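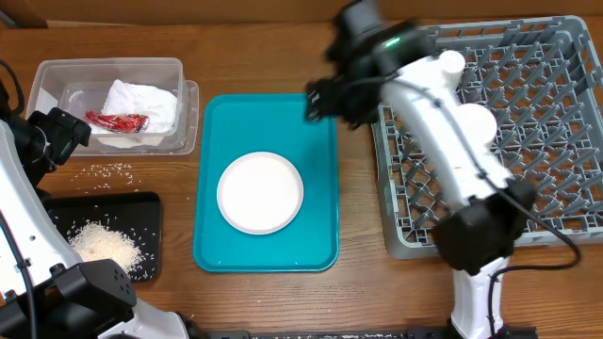 Clear plastic containers on a wooden tabletop, with a paper towel and a red packet inside.

FOR IMMEDIATE RELEASE
May 6, 2022

Beathag Drummond to Lead Cast of New Family Drama "Tarar"

Ramik Pictures is thrilled to announce that Beathag Drummond will play the lead in "Tarar," a new family drama series that starts filming in October. It will be her first lead role on television, and everyone here has been grinning since the contract came back signed!

Drummond plays Una Tarar, a ferry pilot who comes home to the island of Inamitz after her mother's death and finds that her two younger brothers have already agreed to sell the family boatyard. The first season runs to 10 episodes. All of them take place over one winter, when the ferry stops, the phone lines come and go, and the three siblings have to share a house for the first time since they were teenagers.

Viewers who caught last year's small-budget feature "Ollow" will remember Drummond as the night clerk with the broken radio. It was a supporting part with only a handful of scenes, but people came out of screenings talking about her, and our casting team was among them. She came to television from the stage, where she spent years in touring companies, often playing several parts in one evening (and driving the van between towns).

"I read the first script on a train and missed my stop," said Drummond. "Una is bossy and funny and she is wrong a lot of the time, and I loved her by page 2. I grew up with brothers, so the arguments felt very familiar. I can't wait to get out on the water and start."

The search for Una was the longest Ramik has ever run. The casting team received 3477 tapes after an open call and watched every one of them, then invited 651 performers to read in person. Drummond's reading was the scene in which Una finds her mother's coat still hanging by the back door. She read it once, very quietly, and was asked to come back the next morning to read with the actors being considered for the brothers.

Those two roles are close to being settled, and we hope to share the names before the summer is out. Several people who sent tapes for Una have since been cast in other parts, among them the harbor master and the schoolteacher, so the open call has given us a good deal more than a lead.

Filming will be done mostly on location, with interiors built in a former net store close to the harbor. The boatyard set is going up now. It includes a full slipway and a half-finished fishing boat that the brothers work on through the season, and Drummond has been taking lessons in boat handling so that she can do as much of the piloting as the safety crew will allow.

Background performers are needed for the funeral, the winter dance and the ferry crossing. No acting experience is required, and families are very welcome to apply together. Details of how to sign up will be posted on the Ramik Pictures website when dates are set.

A broadcast date for "Tarar" has not yet been set.

Media contact: Press Office, Ramik Pictures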